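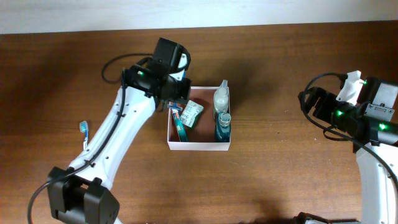
Figure 6. Two-arm packing station with the toiletries set. One toothbrush is still on the table.

Section 6. Showing the Station to Visitors

Sections 1 through 5 cover unpacking, mounting, cabling, calibration and the packing routine itself. Read those first. This section is for the day somebody important decides that other people should come and watch.

It was written after the open day at the Drestwood workshop, where 121 people came through a room that had been laid out for far fewer. Ermira Mujić ran the station and Naa Gbeho did most of the talking. Their notes were merged with the older Cevmont demo sheet, and where the two disagreed, Ermira won.

6.1 What the demonstration shows

The Jeda packing routine picks toiletries off the table and puts them in a shallow open box. A full run uses two toothbrushes, a small carton, a spray bottle and a bottle of mouthwash. The two arms share the table. Either arm may place any item, provided the item starts on that arm's side.

Visitors arrive expecting something out of a car commercial. What they get is a toothbrush traveling to a box at a thoughtful pace. Most of them end up liking it, and a fair number will begin rooting for the toothbrush. Allow for this in your schedule.

6.2 The day before

1. Run the full routine start to finish, using the same box and the same items you will use with visitors. Do not swap in a nicer box in the morning. The Yakubu branch did this once and spent the first hour watching a gripper press politely on a rim that was slightly higher than it used to be.

2. Check that every bottle is closed. Turn each one upside down over a sink. If you find yourself thinking "that one's probably fine," turn that one over twice.

3. Follow the cable on each arm from gripper to base. It should be clipped along the link and have enough slack at the gripper for a full turn of the wrist. A wide loop of cable looks untidy in photographs. Leave it alone. Shortening the loop to please a photographer is how Section 8 (Replacing a Cable) came to be written.

4. Wipe the table with a dry cloth. Polish makes a wooden top look wonderful and lets the box slide.

5. Put a spare toothbrush, a spare carton and a spare box in the drawer. Tell a second person which drawer.

6. Write the restart steps from 6.6 on a card in large letters. You know them by heart today. You will not know them by heart with a school group breathing on you.

Note: Visitors will ask whether the mouthwash is real. Decide on your answer as a team. At Drestwood two presenters gave two different answers to the same family.

6.3 Laying out the table

1. Set both arms to the rest position and wait for them to stop.

2. Place the box between the arms, a little back from the middle of the table. Keep the long sides parallel with the table grain or square to it, whichever you used in calibration.

3. Place the items on the bare table, each within reach of one arm. Leave a hand's width between an item and the nearest arm link.

4. Lay toothbrushes flat. The routine does not care which way the bristles face. Visitors do, and will tell you.

5. Stand the bottles upright. The spray bottle goes in along the side of the box, with the trigger clear of the mouthwash.

6. Take everything else off the table. This includes your coffee, the clipboard, the visitor's coffee and the sign saying no coffee.

Caution: Do not reach between the arms to straighten an item while the routine is running. Press Pause, wait for both arms to stop, then reach. Presenters get this wrong far more often than visitors do, usually in mid-sentence.

6.4 Keeping people where they belong

The station does not need a cage at demonstration speed, but it does need a line on the floor. Tape works. Put it far enough back that an adult with an outstretched arm cannot touch the table edge, and then add a little for the adults who lean.

One person stands at the stop button and does nothing else. This person does not explain, hand out leaflets or hold anyone's baby. At Drestwood it was Kofi Issahaku, who reports that he was offered three sandwiches and accepted them all one-handed.

A second person talks. If you have only one person, they take the stop button and the visitors get a quieter demonstration.

Keep each group small enough that the back row can see into the box. It is shallow, so people need to look down on it, and they will shuffle forward until they can. A low platform behind the tape solves this. A sturdy one, please. Ekua Dramani has asked that the folding step from the supply closet not be used again, and has hidden it.

6.5 Running the demonstration

1. Greet the group and point out the tape. Do this before anything moves. After something moves you have lost them.

2. Name the stop button and the person standing at it.

3. Confirm that the small indicator lights on the grippers are green. If a light is off or any other color, go to 6.6 and talk about the weather.

4. Set the speed to Demo. Never use Full with visitors in the room, even if one of them is an engineer and asks nicely. The engineers are the ones who lean.

5. Press Start. Say nothing for the first pick. People like to watch the first one in peace, and you will hear yourself less often on the video.

6. From the second pick on, explain what is happening as it happens. Keep to things the group can see. "The gripper closes around the handle" is good. The history of the company is a leaflet.

7. When an item is in the box and the arm has moved clear, pause and take questions. Restart when the questions turn to when the robots will do laundry.

8. At the end of the run, wait for both arms to return to rest before you let anyone inspect the box.

Note: Leave the last toothbrush for the end. It is light, thin and flat on the table, and of all the items it gives the gripper the most trouble. Groups who have watched everything else go in will wait patiently for it. Groups who see it missed on the first try tend to wander off toward the cookies.

Note on speed: You will be asked why it is so slow. The station used at Drestwood had done 4000 placements on the bench before the open day, and the ones that went wrong mostly went wrong fast. Feel free to quote this. Naa did so all afternoon.

6.6 When something goes wrong in front of people

It will, and it is usually the part they remember fondly.

Gripper misses the item. Do nothing. The routine tries again up to 2 times before it asks for help. Resist the urge to nudge the item with a pen.

Item is dropped outside the box. Press Pause. Wait for both arms to stop. Put the item back at its starting place and press Resume. If it rolled off the table, check the cap before you put it back.

Item lands crooked in the box. Leave it. A toothbrush lying on the diagonal is packed. So is a tilted carton. The routine aims for in the box, and has no opinion about neat.

Box has moved. Press Stop, not Pause. Clear the table, set the box square and start again from 6.3. Do not push the box back while the run is paused. The arms remember where they left it.

Both arms stop and wait for each other. Each one believes the other has the right of way. Press Stop and restart with the items farther apart. Mawuli Ametepe's suggestion of telling visitors that they are "thinking" works once per group.

Restart card, for copying out large:

1. Stop.
2. Hands clear.
3. Both arms to rest.
4. Check lights.
5. Reset box and items.
6. Speed to Demo.
7. Start.

6.7 Letting visitors try

Guided mode lets a visitor choose the next item from the tablet. It does not let them steer the arm, although you are welcome to let the younger ones think so.

1. Finish the current run and return both arms to rest.

2. Select Guided on the tablet and hand it over behind the tape. The tablet stays behind the tape.

3. Ask the visitor to choose one item, then press Confirm yourself.

4. Take the tablet back before the arm has finished. It is much harder to get back afterward.

Caution: Limit each visitor to one turn. Around 300 guided picks will drain the tablet battery and the presenter, and the tablet is the only one of the two that comes with a charger.

6.8 Packing up

1. Empty the box and count the items into the drawer. Visitors are honest people, but toothbrushes go into pockets all the same.

2. Set both arms to rest and switch off at the wall panel, left arm first.

3. Lay the loose cable back along the table. Do not coil it tightly around the base.

4. Peel up the floor tape the same day. After a week it belongs to the floor.

5. Write down what people asked. The questions from Drestwood are in Appendix C, and the ones we could answer have answers.

Section revised August 2020. The wording of 6.6 will be updated once the new retry setting has been tested in September. For routine maintenance after heavy demonstration use, see Section 7.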